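Search
Search shipping help
Enter a keyword or order number
Go

Freight Bidding and Carrier Payment: Frequently Asked Questions

These are the questions our support desk gets most often from shippers who use Fivora to book and pay for freight. If you are a carrier, the carrier questions are near the bottom. Falta customers who were moved over to Fivora in February can use the same answers, except where noted.

Getting started

What does Fivora do?

Fivora is a web program for companies that ship palletized goods and full truckloads. You enter your lanes, invite carriers to quote on them, pick the quotes you want, and then use the same program to check the freight bills when they come in. You can use the bidding side without the bill checking side. You can't use bill checking alone, as it needs the awarded rates to compare against.

Do I have to be a certain size?

There is a minimum of 4 lanes per bid event. There is no minimum on shipments. Accounts with fewer than 90 shipments a month are set up on the Basic plan and can be moved to Standard on request.

How long does setup take?

Most of the time goes into cleaning up the lane file. If your origin and destination ZIP codes are complete and your freight classes are filled in, an account can be opened the same day. If they aren't, we send the file back with the bad rows marked in the last column. Please fix them in that same file and don't start a new one.

Can I load my lanes from a spreadsheet?

Yes. Use the template under Events, then New Event, then Lanes. Save it as CSV. A single file can hold up to 3,000 rows. If you have more, split the file by origin and load the parts one after another into the same event. Don't change the order of the columns. Blank rows at the bottom are ignored, but a blank row in the middle will stop the load at that point.

Running a bid

Who sees my rates?

Carriers see only their own quotes. If you turn on rank feedback, a carrier also sees where it stands on each lane as a number, with no names and no dollar amounts. Rank feedback is off by default.

Can I invite carriers who aren't in the Zaki directory?

Yes. Go to Carriers, then Add, and enter a name, an email address and an MC number. They will get a sign-in link. They are not added to the public directory unless they ask to be.

How many rounds should I run?

That is up to you. Two is common. The second round usually goes only to carriers who were within your target range in the first. Long events with many rounds tend to lose small carriers partway through.

Can I change a lane after the event has opened?

You can change the volume estimate and the notes. You can't change the origin, destination, equipment type or freight class. If one of those is wrong, withdraw the lane and add a new one. Carriers who already quoted on the old lane are told by email that it was withdrawn.

What happens if a carrier misses the deadline?

The event closes at the time you set, in the time zone of the event owner. A late quote is held in a separate tab called Late. You can accept it or leave it there. Late quotes don't show up in the comparison report until they are accepted.

Does the lowest quote win automatically?

No. Nothing is awarded until the event owner presses Award. You can sort by price, transit days or past on-time record, and you can split one lane between two or more carriers by percentage. The percentages have to add up to 100 before the award can be saved.

How long are the rates good for?

For the term you enter on the event's first page. If you leave the term blank the event won't open. Rates can be extended with the carrier's written consent, which is collected in the program under Extensions.

Fuel and extra charges

How is fuel handled?

You choose one fuel table for the whole event and carriers quote line haul only. We suggest this for most shippers. The other choice is to let each carrier attach its own table, but then you will be comparing totals that move differently every week. The fuel rate is refreshed each Wednesday morning.

Where do I list extra charges?

On the Accessorials page. Liftgate, inside delivery, limited access, detention and redelivery are already there. Add others by hand. Anything you don't list is treated as not agreed, and will be held for review if it appears on a bill.

My deliveries go to hotels and apartment buildings. Is that limited access?

It depends on the carrier. Some charge limited access for hotels and some don't. Ask about it in the event itself, using a yes or no question, so that the answer is saved with the award. Also put dock hours and the receiving contact in the lane notes. A carrier that finds out about a locked receiving door on the day of delivery will bill for redelivery.

What is the detention default?

Two hours free for truckload, then the hourly rate in your award. For LTL the default is set by the carrier's tariff unless you enter your own terms.

Bills and payment

How does bill checking work?

Each bill is compared with the awarded rate, the fuel table for the ship date and your list of extra charges. If everything matches, the bill is approved. If not, it goes to the Exceptions tab with the reason shown. You can approve, short pay or send it back.

Is there a tolerance?

You can set one, as a dollar amount or a percentage. New accounts start with no tolerance, so every difference is flagged. Many shippers set a small dollar amount after the first month.

A bill was reclassed. What do I do?

Open the bill and look for the inspection certificate. If there isn't one, send the bill back and ask for it. If there is one, compare the dimensions with your packing record. Disputes should be filed as soon as you see the change, and the deadline in the carrier's tariff applies even if the bill is sitting in Exceptions.

Can the program find duplicate bills?

Yes, by PRO number, and also by a match on ship date, weight and ZIP pair. The second check catches bills that were issued again under a new number. It sometimes flags two real shipments that went out the same day, so look before you reject.

Do you pay the carriers for us?

On the Standard plan, yes, through Vudolton. You fund one account and payments go out from there. On Basic, you export the approved bills and pay them from your own system.

I used to use Falta. Where are my old bills?

Under Archive. You can search and download them but you can't edit them. Open disputes were moved to the Exceptions tab and kept their old dispute numbers.

Accounts and access

How many users can I have?

There is no limit. There are three roles: Owner, Analyst and Viewer. Only Owners can award lanes or change the tolerance.

I'm locked out. How do I get back in?

After five wrong passwords the account is locked. An Owner on your account can unlock you under Users. If you are the only Owner, call the support desk and have your account number ready. We suggest every account has two Owners.

Can I export everything if we leave?

Yes. Lanes, quotes, awards and bills can each be exported as CSV. Attachments come as a zip file. After an account is closed you have 54 days to download your data.

For carriers

Does it cost anything to quote?

No. Carriers don't pay to receive invitations, to quote, or to be listed in the directory.

Can I quote on some lanes and skip the rest?

Yes, unless the shipper has marked lanes as a package. Packaged lanes share a letter in the first column and have to be quoted together.

Where do I check the status of a payment?

Sign in and open Bills. Each one shows Received, Approved, Exception or Paid. If a bill is in Exception, the reason is shown and you can upload papers from the same screen.

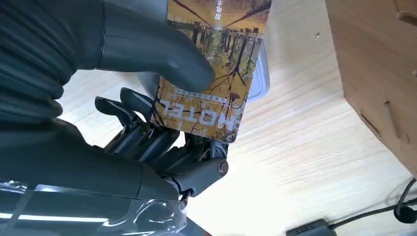 Comments

Hedvig Sæther
The part about blank rows should be in bold. Our load stopped halfway and we didn't notice until carriers asked why the southern lanes were missing. Otherwise the template works fine.

Rosario Rizzi
Is there a way to set a different tolerance for each carrier? We have one that is always off by a few cents on fuel and I don't want to loosen it for all of them.

Fivora Support
Rosario, yes, on the Standard plan. Open the carrier record, go to Billing, and enter the amount there. It overrides the account setting for that carrier only.

Rosario Rizzi
Found it, thanks. It would help to have that in the tolerance answer.

Hedvig Sæther
Does the Late tab send an alert? I only saw ours after I had made the award.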